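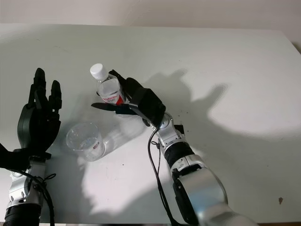 A robotic hand held upright over a white tabletop.

Every March the hospital trusts of our region hold their staff awards, and every March the same argument returns. There are those who regard the evening as a distraction from the serious business of pay and staffing. There are others who treat it as proof that all is well. Both positions seem to us mistaken, and this organisation, which represents ward clerks, records staff and patient information officers, wishes to set out a different view.

Recognition matters to people who are seldom thanked. A records officer at the Nogueira day unit will deal with patients at the worst moments of their lives, often by telephone, and will be judged by a call-handling report. When such a person is nominated by a patient's family, the effect on the whole office can last for months. We have seen this in our own membership and would not wish to see the awards reduced or withdrawn.

Our concern is with the way in which winners are chosen. This year the regional scheme received 1,871 nominations. Of these, 71 reached the shortlist, and nearly 60 of those shortlisted were doctors, senior nurses or heads of department. Administrative staff make up a large part of the workforce and write a great many of the nominations themselves. They are rarely found on the stage.

The published criteria explain a good deal. Judges are asked to look for "measurable impact" and "leadership of change". A consultant who has introduced a new clinic can answer both headings in a paragraph. A clerk who has kept an outpatient desk calm and courteous through a difficult winter cannot, although her patients would have no trouble saying what she did for them. The form has no box for it.

There is also the matter of sponsorship. The evening is now paid for in part by suppliers, Pradent and Skeleo among them, and each sponsor gives its name to a category. We make no complaint about their generosity. It is, however, noticeable that the sponsored categories lean towards innovation and digital services, and that the award for patient kindness has been without a sponsor for as long as it has existed. It is presented early, before the meal, when many guests have yet to find their tables. 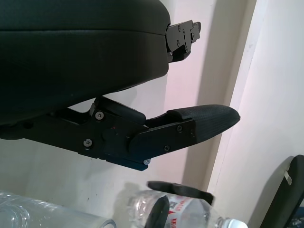 Detail of a gripper, with small screws visible on its black metal bracket.

We would ask the organisers to consider some modest changes. At least 40 per cent of shortlisted places should be kept for staff in the lower pay bands. Nominations from patients and relatives should be read first, and in full. The judging panel should include a person who has worked on a reception desk within the last few years – not a manager of such people, but one of them. The Zollgate hospice group adopted a similar rule for its own awards, and the ceremony was none the poorer for it.

It will be said that quotas cheapen a prize. We do not accept this. The present criteria already favour certain posts over others, and have done so for years without anyone calling it a quota. Staff notice these things. Several of our branches have told us that members no longer trouble to put colleagues forward, as they believe the result to be settled by job title.

Nominations for the next round will open before the new criteria can be agreed unless work begins soon. We have written to the organisers asking for a meeting and will publish their reply to members in full.

15/04/2023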